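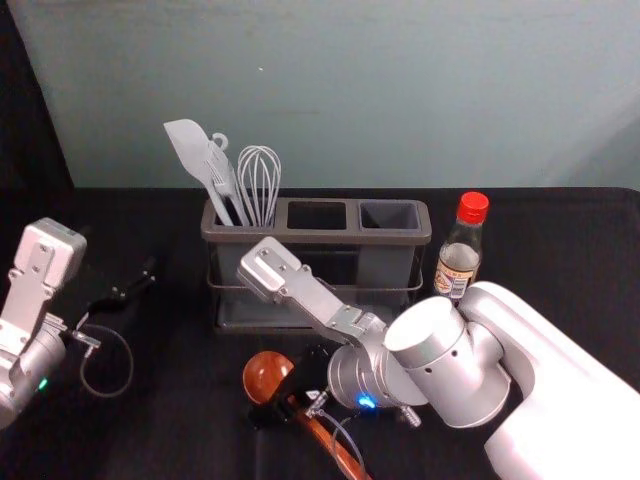

Figure 3. The Duvemel two-arm kit at the utensil holder, with a wooden spoon on the table.

We bought the kit in December and I've been pretty happy with it! Setup took a Monday afternoon, and most of that was me fighting with Ketia, the control software (the manual skips the part on arm pairing). After that we logged 1062 runs on the holder task, almost 200 of them with the stock grip settings.
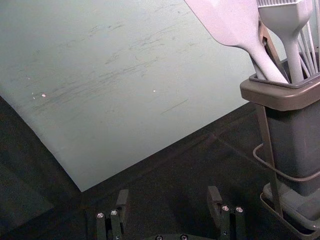

I'd still like softer finger pads, and Bromus sells a set I want to try next. The wrist view was the part I liked best, and we ended up saving it at 30 frames per second for every run.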